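Home Cushions Mats Covers Care Contact

Zuvow Meditation Cushion with Workneh Floor Mat

The Zuvow is a round sitting cushion for meditation, prayer and quiet reading. It is sold together with the Workneh mat, which goes under the cushion and protects the knees and ankles from a hard floor. Both are sewn by Zellari in our workshop in Mirnville. You can also order each piece alone, but most groups who write to us want the set, and the price of the set is lower than the two pieces bought separately.

We made this cushion first for a meditation hall in our own town. Their old cushions had a foam filling, and after one winter of daily use the foam was flat in the center and people sat almost on the floor. For this reason the Zuvow has no foam inside. The filling is buckwheat hulls, which are small and dry and stay where your weight puts them. When you sit down they move a little, and then they are quiet.

Filling and height

A new cushion comes with 2,000 grams of hulls. It is a full filling, and we know that for some people it is too high in the first days. Please do not decide at once. Sit with it for one week, and after this open the inner bag and take out a few handfuls if your legs still go numb. Keep the hulls that you take out in a dry bag or a jar with a lid. Later you will perhaps want them back, as the filling becomes lower with use.

If you sit with crossed legs, your knees should come down to the mat or near to it. When the knees hang in the air, the cushion is usually too low. When you have the feeling of sliding forward, it is too high or you are sitting too far back on it. Try the front third of the cushion before you change the filling. Those who prefer to kneel can turn the cushion on its edge and put it between the legs. The side seam is sewn two times, so this position does no harm to it.

Cover

The outer cover is a heavy cotton in plain weave. It closes with a zipper on the bottom side, hidden under a fold, and so you do not feel it with the hand or foot. A carrying handle is sewn on one side. The colors are dark blue, plum, gray and natural white. We dye in small lots and there can be a small difference between one lot and the next. If you order for a hall and the color must be the same for all cushions, please write this in the order note and we will take everything from one lot.

The inner bag is thinner cotton, undyed, with its own zipper. The pull tab of this zipper was removed on purpose, so that children cannot open it easily. Use a paper clip to move it.

The Workneh mat

The mat is square and filled with cotton batting. It is tied by hand through all the layers so the batting does not move to the corners. The bottom side has a rougher cloth that holds well on wood and stone floors. On a thick carpet you maybe do not need the mat at all, and we tell this also to people who call us before ordering.

The mat can be folded in half and stored with the cushion on top. We do not recommend rolling it – the ties pull on the cloth and after some months they can make small holes.

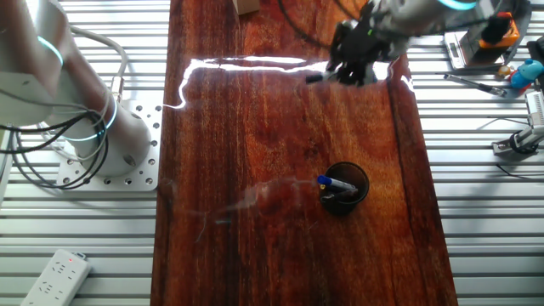

One customer wrote to us in February that her group uses the mats without cushions for the chanting hour, folded in half under the knees, and that this works better for the older members than the cushion did. She asked if we could make the mat with a loop on one corner so that it can hang on a hook after the evening. We liked this idea. The loop is now a free option, and you can choose it when you place the order.

Another question that comes often is about noise. New hulls make a soft sound when you move, a little like dry leaves, and in a silent hall the neighbor can hear it. After two weeks of sitting it is much less. If you must use the cushions at once for a silent retreat, press and turn each one with the hands for a few minutes on the day before. It helps a little, though it does not replace the two weeks.

Washing and care

Wash the outer cover alone, in cold water, with the zipper closed. Let it dry in the air. The dryer makes the cotton smaller, and then you will have a hard time to put the inner bag back. The mat can be cleaned with a wet cloth and mild soap, and dried flat.

The hulls must never be washed. If they become damp, pour them on a clean sheet and leave them in the sun until they are dry through. Do the same once a year even when nothing happened to them. They will smell fresh again after a day outside. We do not put perfume or herbs in the filling, and we ask groups that burn incense to keep the cushions in a closed cabinet if some members are sensitive to the smell.

Orders for halls, schools and camps

For an order of four sets or more we pay the shipping. The sets are packed in pairs in a strong cotton sack, and the sack can be used later for storage or for carrying the cushions to a retreat. Youth camps can ask for a lower filling, which is better for shorter legs. Please tell us the ages of the children and we will choose the filling together with you.

Names or numbers can be embroidered on the handle. Send us the list in one message, written exactly as it should appear, with capital letters where you want them. Embroidered pieces cannot be returned.

Returns and repairs

You can return a cushion or a mat within 60 days, also when it was used, if the cover is clean. We check the filling and give back the full price of the piece. The cost of sending it to us is paid by you.

A broken zipper or an open seam is repaired without charge, no matter how old the cushion is. Before sending it, please take out the hulls and keep them at home, so the package will be light. Extra hulls, spare inner bags and outer covers in all four colors are on the Covers page. Calls are answered until 4 in the afternoon, and messages on the next working day.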